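2022-09-05, gripper comparison, bench 2

Sivero multi-joint fingers on one arm, Peeters parallel fingers on the other. Parts are the panel switches, blue tray and red tray.
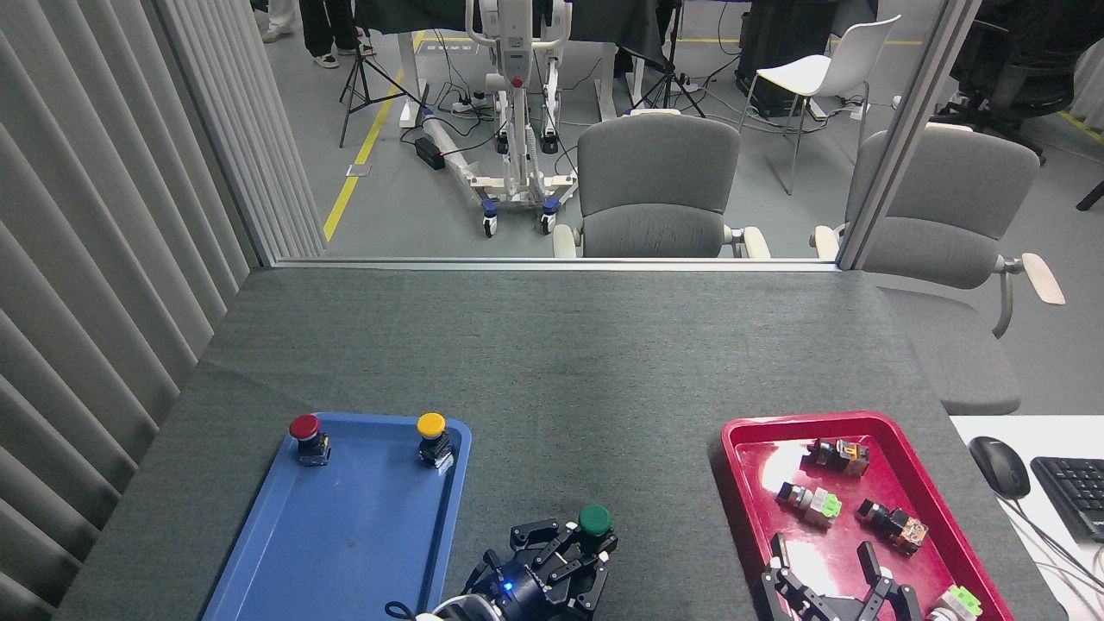
Comment from the Stikham side, before I had written anything up: the parallel jaw should win on the contact blocks because they have flat sides, and the mushroom caps will tell us very little unless the force limit is the same on both. Fair point. In July we left the limits at factory settings and the numbers were no use.

So both limits set equal today, Emau controller, same speed profile.

Multi-joint: 13 picks on mushroom caps, 8 clean. The other 5 came up tilted and I had to reset them by hand. Closing is slow.
Parallel: 5 picks on contact blocks so far, all clean. Not tried on caps yet.

The wrist cable on the multi-joint arm needs more slack for the far edge of the blue tray. Reroute before the next run.

To do: swap the part types between grippers, repeat at the lower force limit, save the Emau log under both gripper names.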